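Is a laundry task realistic for a school robotics club?

Noura Saab
Our club has until September to pick a project. Half the group wants two arms putting T-shirts on hangers. I'm the parent helper and I have my doubts -- we have 12 kids, 3 of whom can code, and last year's line follower nearly finished us. Has anyone seen a club get this working, start to finish?

Benito Calvo
Go for it, kids love it. Ours did socks.

Visitación Casado
Socks aren't shirts. I help with the Undstead club and I'd want to see numbers before believing anybody's demo video. We logged 95 tries at picking one shirt off a mixed pile and called 37 of them good, and I thought the kids were generous. Getting the collar over the hanger is a separate headache. If you do it, start with one shirt laid flat, and write down every miss.

Crescencio Garrido
Agree with Visitación, mostly. Cloth never lands the same way twice. I'd drop the hanger for the first term and just sort by colour. Photo from our bench, pile and all.
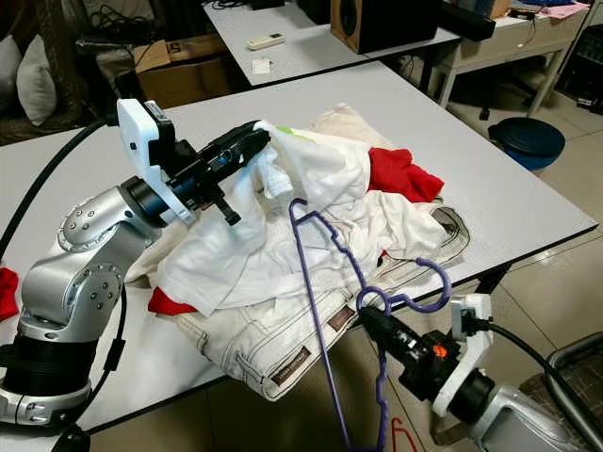 White T-shirt in one gripper, purple hanger in the other.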